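Apuntes de Tecnología de la madera - Tema 4: la veta y el acabado

Bueno, seguimos donde lo dejamos. Ya os conté que la madera es un material que se mueve toda su vida, y que el carpintero que se olvida de eso acaba con tableros abarquillados. Hoy toca mirar la superficie, que a mí es lo que más me gusta (¡se nota, lo sé!).

La veta es el dibujo que dejan las fibras y los anillos al cortar el tronco. Si el corte es tangencial salen esas ondas anchas y las llamas que tanto gustan en los tableros de mesa; si es radial, líneas rectas y bastante más estabilidad. Los nudos son el arranque de las ramas, y alrededor de ellos la fibra se desvía - ahí es donde el cepillo os va a arrancar astillas si vais con prisa.
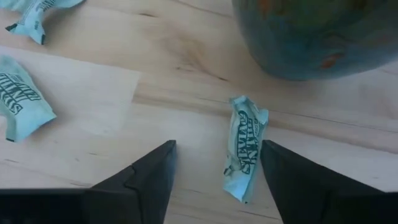 Última modificación de la página: 30 de agosto de 2020

En maderas claras se ve todo: las vetas más oscuras, los nudos pequeños, las manchas. Por eso insisto tanto en el lijado. Empezad con grano medio y no saltéis de golpe al fino, que luego aparecen rayas con la primera mano de aceite. Lijad siempre a favor de la fibra, y para la última pasada yo subo hasta 360. Mi compañera Haiyan Tian se queda antes, dice que así el aceite entra mejor, y hemos discutido sobre esto más de un café.

Sobre los acabados, un resumen rápido. El aceite penetra, se repara fácil y pide mantenimiento. El barniz forma película, aguanta mejor los líquidos, pero cuando se raya hay que lijar más zona de la que uno querría. La cera sola, para una mesa de uso diario, yo no la pondría.

Para la próxima clase leed el capítulo de Dehua Xia sobre el secado (está en la carpeta del curso) y traed dos retales de la misma tabla, uno con aceite y otro sin nada. Entregas en el aula 207.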